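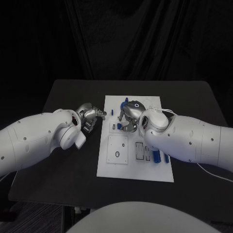
White board on the dark table, black curtain behind.

jodard_65
Backdrop question. I shoot flat parts for a parts list, white on black. Curtain is Clandley blackout cloth. At ISO 1000 the folds still show as lighter ridges. Is there a heavier cloth that fixes this?

matte_box
Weight won't change it. Folds catch light at an angle. Steam it, pull it tight, and move it 2 meters back from the table.

pesau_user
Disagree on weight. I went from Clandley to Pesau velvet with the same lights and the folds dropped out at normal exposure. Pile depth matters more than tension.

matte_box
Velvet also picks up lint, and you see every speck at 1000. Flag the lights first. It costs nothing.

jodard_65
Flagged both lights and dropped to ISO 80 on a tripod. Ridges are fainter, still there if I lift the shadows.

pesau_user
Then don't lift the shadows. Set the black point on the cloth and expose for the board.

matte_box
Agreed on that part. Still wouldn't buy velvet.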